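The Case for Folding at a Table

Every July the residence office at Orberg receives suggestions from households for the coming year's guidance on shared living. Most concern parking and noise. One, submitted by Philomena Fiadzo, concerned laundry, and in particular the habit of leaving clean clothes in a heap until somebody needs a shirt. It deserves a fuller answer than a line in the newsletter.

Our position has long been that what a household does with its clean clothes is its own affair. I supported that position when it was adopted. I now believe it was too modest. The building has 212 apartments, one laundry room for every 50 of them, and very little closet space in any. Under those conditions the way people fold, sort, and put away cloth has effects on their neighbors, and the institution may fairly hold a view on it.

My view is that folding should be done on a flat surface at standing height, one item at a time, as soon as the load is brought upstairs. 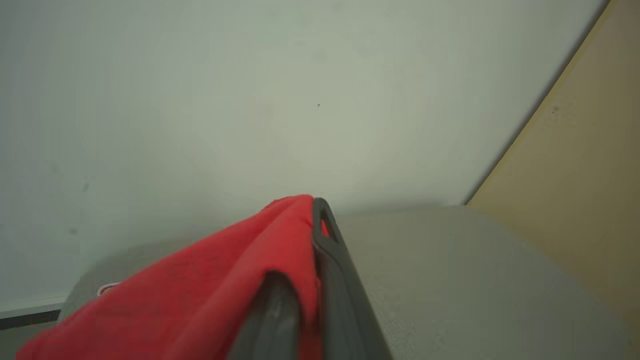
The objection most often raised is time. Tianyou Mao, who served on the residents' panel for 7 years, has argued that a working parent cannot be expected to stand over a basket at nine in the evening. I take the point seriously. Yet the work is only postponed when it is left, and it grows in the meantime. Soft cloth creases under its own weight. A sweater dug out of a pile must be shaken, smoothed, and sometimes washed a second time, and that second wash occupies a machine that another family is waiting for.

A second objection is that not everything can be folded well. This is true of stretchy knits, of anything with a curved hem, and of most clothing made for small children. Red items present a further difficulty, as many households keep them apart from whites in the wash and then mix them together again on the way to the drawer. The remedy is simple. Pick up the piece by its highest fold, lay it down, bring the edges in, and accept a result that is merely flat. The Painemal guide to household linens, which our office lends out, gives an entire chapter to fitted sheets and arrives at much the same advice.

There remains the matter of floors. Javiera Barrientos, our former housing officer, used to say that an item on the floor should be treated as an item not yet washed. I would not go so far. A floor is a reasonable place to sort when the table is in use, and families with little furniture have no other. But sorting is a short task, and cloth left along a baseboard collects dust and is stepped on.

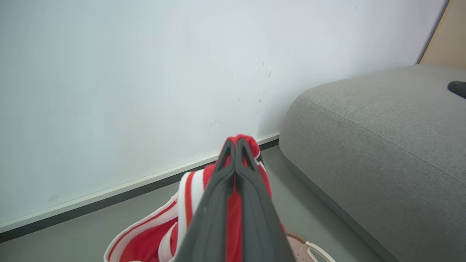

Red cloth with white trim, low against a white wall.

The office therefore proposes 2 changes for the coming year. The first is a folding table in each laundry room, to be kept clear of detergent and bags. The second is a paragraph in the welcome booklet recommending that clean laundry be folded on the day it is washed. Neither carries a penalty. Olga Escobar has asked whether the tables might also be used for mending, and I see no reason to refuse.

Some residents will regard this as interference. I would ask them to try it with a single load before writing to us. Comments may be left at the front desk until the end of the month.

Nilmini Gunawardena
Residence Office, Orberg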